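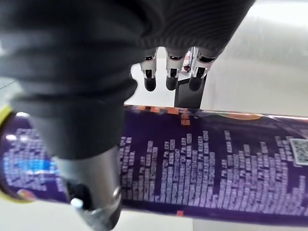 Firano Community Church Opens Registration for Fall Family Retreat at Lullby Lake

FIRANO – Registration is now open for the Firano Community Church family retreat, which returns to the Lullby Lake campground in October with more cabins, a longer Saturday-style program packed into both days, and a brand new track for middle schoolers!

The retreat lasts two days and one night, and it is open to families of every size, including grandparents, single adults, and anyone who has been visiting the church and would like to get to know people better. Last fall 227 people came, the most the retreat has ever had, and the dining hall was so full at supper that the worship band ate on the porch steps (they said the view was better out there anyway). The campground has since opened the Rattanakul Lodge to our group, and that gives us a second dining room and a big stone fireplace for evening singing.

"Wade In" is this year's theme, taken from the story of the crossing of the Jordan in Joshua 3. Morning sessions will follow the people of Israel up to the riverbank and over to the other side, and families will build a pile of twelve stones together down by the lake. Each household will get a small study guide to take home, with readings for the four weeks after the retreat.

What's New for Kids

Children from age four through fifth grade will meet in the boathouse for songs, Bible stories, and crafts. Nursery care is open during every main session.

The middle school track is called Gridus, a name the students came up with themselves and have so far refused to explain. It includes a team map hunt across the campground, a late-night hot chocolate talk with the youth leaders, and a service project clearing the trail to the outdoor chapel. Students will also plan and lead the closing prayer time, and we are so excited to hear what they put together.

High school students are welcome in all adult sessions and can sign up as helpers with the younger groups. Helpers attend free of charge.

Meals and Snacks

Supper, breakfast, and lunch are included in the cost. The kitchen can cook without gluten, nuts, or dairy if you note it on your form. Families are asked to bring one snack or a few bottles of soda or juice to share at the evening campfire, which starts at 7:30 p.m. and goes until the last song is sung.

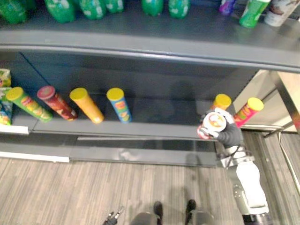 Cost and How to Register

The cost is $50 for each adult and $20 for each child. Children under four stay free. Scholarships are available to any family that needs one, and asking is as simple as checking a box on the form. No one will be turned away over money.

Forms can be picked up at the welcome table in the church lobby or at the office, which is open mornings from 9 a.m. to noon. Cabins are assigned in the order that forms come in, so families who want to bunk near friends should turn theirs in together. Tent sites are available too, on the grassy side of the lake.

What to Bring

Bedding or a sleeping bag, a towel, a flashlight, a Bible, and warm clothes for the campfire. Bikes are welcome on the paved loop. Please leave pets at home.

About Firano Community Church

Firano Community Church is a family of believers that meets for worship, Bible study, and prayer. Small groups gather in homes all over town, and visitors are always welcome at any of them. Questions about the retreat can be directed to the church office.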